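Laurențiu Tănase
18th July

Thread on a question I get most weeks: can a machine tidy up after you yet? I've been testing table clearing in simulation, so this is where I've got to. 1/8

The job is called Galla in my notes. A round table, a few everyday things left on it, and one arm that has to pick up what you ask for and leave the rest alone. 2/8

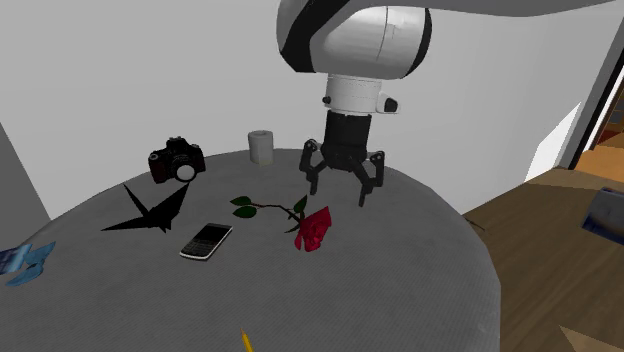

Galla table, simulated. Arm above the rose, phone and camera nearby.

The phone and the camera are the sort of thing people expect to be hard. They're rigid, they have sides, and a two-fingered gripper can get a decent hold on both. I worry far less about those. 3/8

The rose is worse. The stem is thin, the leaves stick out where you want a finger to go, and the bloom is the one part you mustn't squeeze. A person takes it by the stem without thinking. 4/8

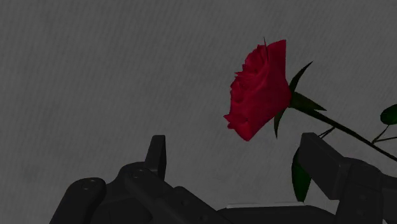 So I score it on two things: was it held by the stem, and was the flower left alone. Out of 1000 runs on the rose, 70 passed both. My older planner, Barbu, managed 32. 5/8

Shop floors are a bit kinder. Workau want the same arm for sorting parts into trays, and there you can choose the tray, the light and the order things arrive in. I'd trust it with that sooner than with a sitting room. 6/8

Usual warning: petals and leaves in a simulator don't bend or bruise the way real ones do. A pass on screen tells me the approach was sensible and not much more. 7/8

My answer for now is some chores, slowly, with someone nearby. Next set of runs is in August, with thinner fingertips from Forari. I'll post the scores whichever way they go. 8/8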